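Jiltness Home Inventory Help Desk
Ticket: Item list shows wrong totals after moving jewelry between rooms
Status: Resolved, left open for comments
Opened by: Kristof Mulder
Product: Jiltness desktop, with the Drirnbridge phone app

Tue 30 January

Good morning, and thank you for looking at this. I have been using Jiltness since last July to get the whole house written down for the insurance, and I want to say first that I have enjoyed it a good deal more than I thought I would. My trouble is with the category called Jewelry and Watches. I moved it from "Upstairs bedroom" to "Dahlgren cabinet" (that is just our name for the old cabinet on the landing) and ever since then the total for the house has been too high by 3,000 dollars.

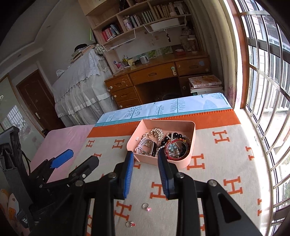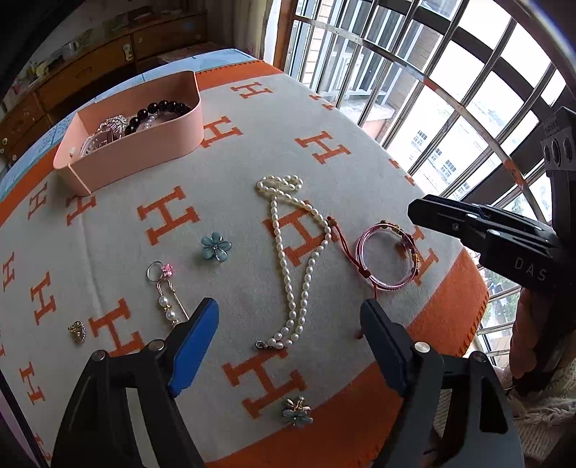
Attachments 1 and 2, category Jewelry and Watches.

What I have tried so far, in the order I tried it:

Closed the program and opened it again. No change.

Restarted the computer, had lunch, came back. No change.

Went through the category line by line with my reading glasses on and added it up on paper. The lines themselves are right. It is only the figure at the top of the house page that is wrong, and it is wrong by exactly the amount I put down as the value for the whole category, so my guess is that it is being added in twice. I did look for a second copy of the category under the bedroom, and there isn't one that I can see.

Printed the report. The printed report has the wrong total as well, which is a shame, as I had promised to mail it to the insurance office this week and had the envelope ready.

I am on Windows, and the phone is an older one my daughter passed along to me. Please let me know if you need anything else, I am home most days.

Reply from Hivberg Support

Hello Kristof, and thank you for such a thorough write-up, it saved us a whole round of questions! I think your guess is a good one. When a category is moved on the desktop while the phone still has changes waiting to go up, the phone can send the old location back again. The desktop then keeps a hidden entry under the old room, with no lines in it but with the category value still attached. You wouldn't see it in the normal view.

Could you try the following for me?

1. On the phone, open Drirnbridge, go to Settings, then Sync, and tell me what it says next to Waiting.
2. On the desktop, open the View menu and turn on Show empty categories.
3. Look under Upstairs bedroom again and let me know what turns up.

Please don't delete anything just yet. 

Reply from Kristof Mulder

Well, you were right. The phone says 5 waiting, and I'm sorry to say I had never once opened that screen. With the empty categories turned on there is a gray line under Upstairs bedroom that says Jewelry and Watches, and the full value is sitting beside it. I have kept my hands off it as you asked. Should the phone be plugged in for the next part? It tends to run down in the afternoon.

Reply from Hivberg Support

Plugging it in is a fine idea. Leave the app open on the Sync screen, press Send now, and wait until Waiting goes down to zero. After that, right-click the gray line on the desktop and choose Remove empty category, then go to Tools and pick Recalculate totals. If the gray line comes back after the next sync, write to me here and I'll clear it from our side.

Reply from Kristof Mulder

All done, and the total is right! It stuck on 2 for quite a while and I was starting to compose another long message to you, but then it went through. I recalculated, printed the report again, and checked it against my sheet of paper. I have also synced 3 times since then and the gray line has stayed away.

One small suggestion, if you pass those along: it would be nice if the desktop said something when the phone still has changes waiting. Thank you again for your patience, and the envelope goes out with tomorrow's mail.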